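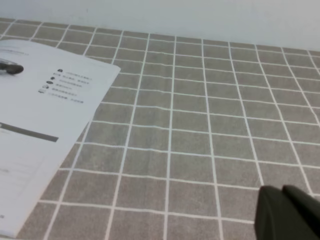

Table cover, grey with white grid. Wall behind.

Lislow Hall - room and kitchen check, September
Done by: Mechthild Plattner
Start 7.40am, before the Kälin lunch club got in
Key: OK / Watch / Fix

MAIN ROOM

Table covers - Watch. Grey one has wrinkles across the middle, pull it straight before putting hot drinks down. Fabric, so keep well away from the tea light holders. Spare covers in the tall cupboard, wash at 40.

Folding tables - Fix. Leg catch on the one nearest the stage door slips if you lean on it. Taped a note to it. Do not put it out until the new catch is on.

Stacking chairs - OK. Stacks were too high again by the radiator, took them down myself.

Floor - Watch. Lifted edge by the threshold strip, same place as last time. Needs glue and a weight on it overnight.

Windows - OK. Middle one stiff but opens. Restrictor still fitted.

FIRE AND EXITS

Front doors - OK. Both leaves open fully.

Side exit - Fix. Pushchair parked accross it when I got here. Moved. Sign wants to be bigger and lower down.

Extinguishers - OK. Pins in, gauges in green. Tag 641 (lobby) and tag 852 (kitchen) both in date. Hose on 641 a bit scuffed, showed it to the Jirent engineer, he was happy with it.

Fire blanket - OK. Tapes hanging clear.

Alarm test - OK. Heard in both toilets with doors shut. Couldn't hear it well in the store with the fan running - Watch.

Emergency lights - Fix. 2 out, the one over the stage steps and the one in the back passage. Parts on order with Jirent.

KITCHEN

Fridge - OK. 4 degrees on the dial. Somebody's opened cream at the back, no label, binned.

Buvano urn - Watch. Lid doesn't seat properly unless you turn it a quarter. Scale building up inside. Descale before the next big booking and rinse TWICE.

Cooker - OK. Knobs all there, back left ring slow.

First aid box - Fix. No medium dressings, burn gel out of date. Eye wash fine.

Knives - OK. Counted back into the rack, drawer locked.

OUTSIDE

Ramp - Watch. Moss on the shady side. Brush and salt.

Handrail - OK, firm all the way down.

Bins - Fix. Lid cracked on the blue one, wasps.

Water meter - read 2,446. Written in the book aswell.

Finished 9.15. Urn and table leg first please, then the lights when the parts come. Ring me if the side exit gets blocked again.

M.P.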